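Search this guide
Enter keyword
Print this page | E-mail this page

August -- by Ermelinda Azevedo

Section 2: Planning your purchase before you set anything up

I wrote this part after our own Semgate order went in, and I'd have loved to have it in front of me in the spring! Work through the steps with whoever signs off on the money.

1. Write down the tasks first, in plain words. "Pick up flat parts from a table" is fine. Don't open the Flelutmont catalog until that's done (I did, and wanted everything in it).

2. Price the hands separately from the arms. We budgeted for 2 hands and forgot the spare fingers, and Pieter Mertens had to go back and ask for more.

3. Measure your table and the floor under it. Leave room for a monitor and its cables at the back edge, and check that the arms can reach past the front edge without bumping it.

NOTE: An ordinary office table will do for early trials. Save the fancy bench for year 2.

4. Set aside money for practice pieces -- plates, film, small sheets, whatever your people really handle. They get scratched, so buy extra.

CAUTION: Never practice with customer parts. Ask Keith about that one.
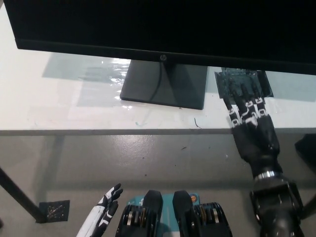 5. Add training hours to the quote. Bullus sells them in blocks, and I'd take the bigger block, because flat things lying on a flat table take a lot of patience to teach.

6. Get the service terms in writing before you pay the deposit. Zewditu Admasu keeps our copy if you want to borrow the wording.

Print this page | E-mail this page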